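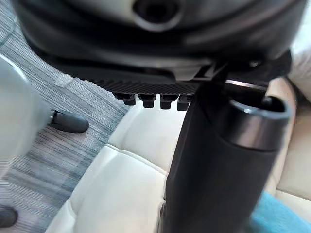

Cleddale RV Park: Your Questions Answered

Search this site Enter keywords Go

What time can we check in?
Any time after 2 in the afternoon. If you're running late, please don't rush on those county roads! Noémie Chisholm leaves a packet with your name on it in the box by the office door, and you can settle up in the morning.

Will my big rig fit?
Most likely, yes. We have 121 sites, and the pull-throughs along Rautiainen Loop are the longest and the easiest to get into.
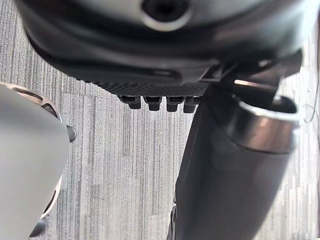 If you're towing a car, tell us when you book and we'll try to keep you on that side, where you can stay hitched up for a one-night stop.

Are pets welcome?
Of course they are. Keep them on a leash, please, and use the dog run behind Brinura Hall.

Is there anything going on in the evenings?

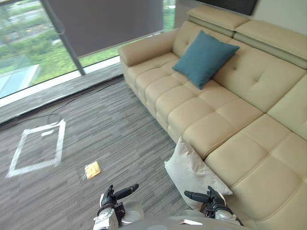
Cards most nights, and a potluck on Sunday that has grown a good deal bigger than we ever planned (bring a dish if you can, but come anyway if you can't). Folks who play an instrument usually end up on the porch afterward, and you're very welcome to join in.

Can we stay the whole winter?
Yes, and plenty do. The monthly rate is $479 plus your electric, and January fills up first, so call early.
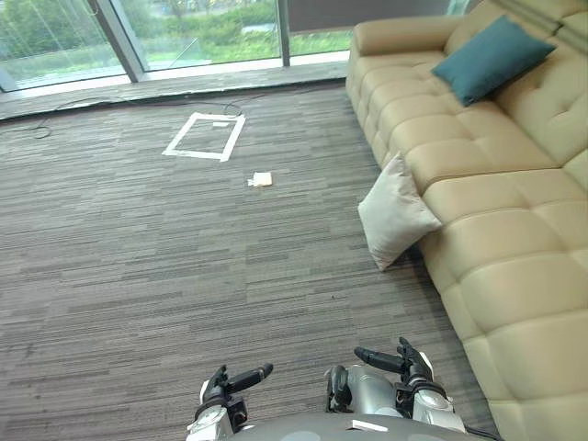 We'll hold a site with one month's deposit, and you can have mail sent here in care of the office.

Last updated: January

Cleddale RV Park, 3409 Surine Road | Contact us | © Cleddale RV Park | Back to top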